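Table Styling and Small Displays
Handout 4: The plate, the flower and the spoon
Tutor: Glenys Rakena

Read this before the practical. It is shorter than the chapter in Bolger, and it disagrees with the chapter in Bolger in several places. You will be asked about both.

1. What the chapter claims

Bolger says a place setting needs a "hero", a "frame" and a "whisper". The hero is usually a flower. The frame is the plate. I have never worked out what the whisper is, and I have taught from this book for six years. Desmond Kapoor, who had the course before me, thought it was the napkin.

The chapter also says that metal plates "warm a table". I would like to see the table. Metal takes its color from whatever is near it. Put it by a gray wall and you get gray. If you want warmth, you have to put something warm next to it and check from the chair, at the height of a seated person.

2. Artificial flowers

The trade catalogs say guests can't tell. Some can't. Many can, and what usually gives it away is the stem, which comes out of the box straight and stays straight until somebody bends it. Leaves are the next problem. They are packed flat and they look it.

Anthurium is a popular choice for artificial work, and I accept the reason: the real flower is so glossy that people half suspect it of being plastic anyway. A fake rose has a harder job. I am less convinced by the needle-leaved greenery sold as filler. Used alone on a pale table it can look like something dropped.

Rolodel lists a "lifetime" stem at a price I won't repeat. Ask whose lifetime. Dust settles in the center of the bloom first, and wiping shifts it into the creases.

3. On the plate or beside it?

Bolger is firm that the flower goes on the plate. My objections:

The guest has to move it before eating, and there is seldom anywhere to put it.
Anything that has been handled, boxed and dusted does not belong on a surface meant for food. Wash the plate afterward.
A pointed flower laid near the rim pulls the eye off the plate, and the plate was supposed to be the frame.

In its favor: on a bare table, a single red bloom against steel reads clearly from a distance. For a shop display or a photograph I would allow it. For dinner I would not.

4. Cutlery

A polished spoon is a mirror with a handle. It will show the window, the ceiling and your sleeve. Students spend a long time lining up the handle with the table edge and then leave a thumbprint on the bowl. Hold it by the sides of the handle, set it down once and leave it alone. Tamsin Tipoki asked last term whether a slight angle matters. On a table for one, hardly. Down a row of 60 settings, it shows badly.

Material on the table: red anthurium on a steel plate; flower and needle-leaved stem; spoon.

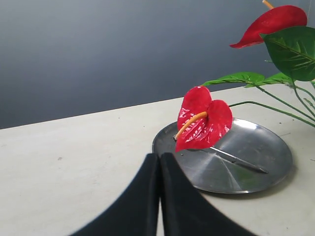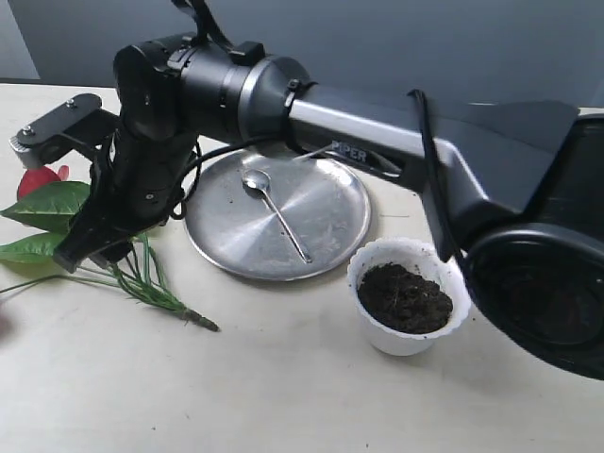
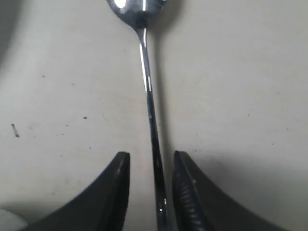

5. Pale tabletops

White and cream surfaces are recommended everywhere because they are "neutral". They also show every crumb and smear. Wipe the table first, look across it from low down, and wipe it again. The Droladero cloths in the cupboard leave lint, whatever the packet says. Use the old cotton ones.

6. For the practical

Work in pairs. Lay one setting by the Bolger method and one by your own. Sit down at each. Write half a page on which you would rather eat at, and say why without using the words "hero", "elegant" or "timeless".

Budget for the display is 200 for each pair, artificial stems included. Receipts go to Jolene Tautahi. If you go over, I will want to hear what the extra money did for the table.

Reading: Bolger, the place setting chapter. Also the short piece by Bahman Sadeghi in the course folder, mostly on shadows under plate rims, and better than its title suggests.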